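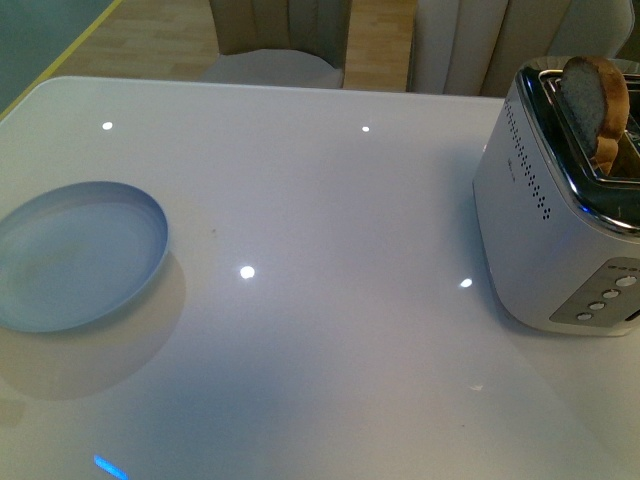 Keeping a Toast Cell Running: Workshop Tips

Skevitz will sell you a calibration kit for this job. I'd try a rag first. Wipe the tabletop before you touch any settings, and look at it from where the head camera sits. Ceiling lights on a gloss top can pass for small white objects, whatever the Jirneo manual says about filtering.
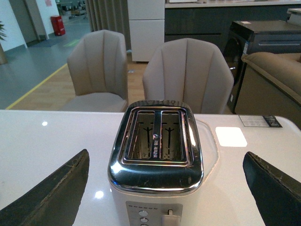 By Ching-wen Tai | Workshop Tips

Check the finger pads next. Scuffed is fine. Frayed edges I'd watch, and if a pad lifts when you rub it with your thumb, change it. The manual says every 100 hours. I don't believe in pad hours - ours have gone early and they've gone late.

Set the opening with the toaster unplugged and cold. Go in at 32 percent speed and stop short of the chrome.

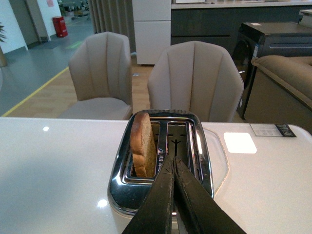 Ching-wen Tai

Close on the bread, never on the rim. A slice that leans in the slot wants a wrist turn, and more grip force will only get you crumbs. I've read the Trunlow post claiming one force value suits every loaf. Try it with rye.

Crumbs in the finger joints: dry brush, no oil. Run six picks by hand before you trust the

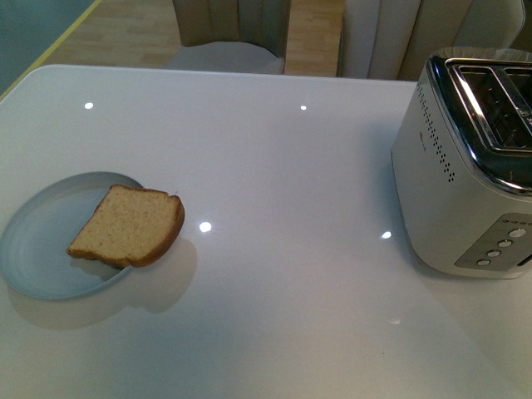 program again, and do them with the loaf you'll be using on Monday.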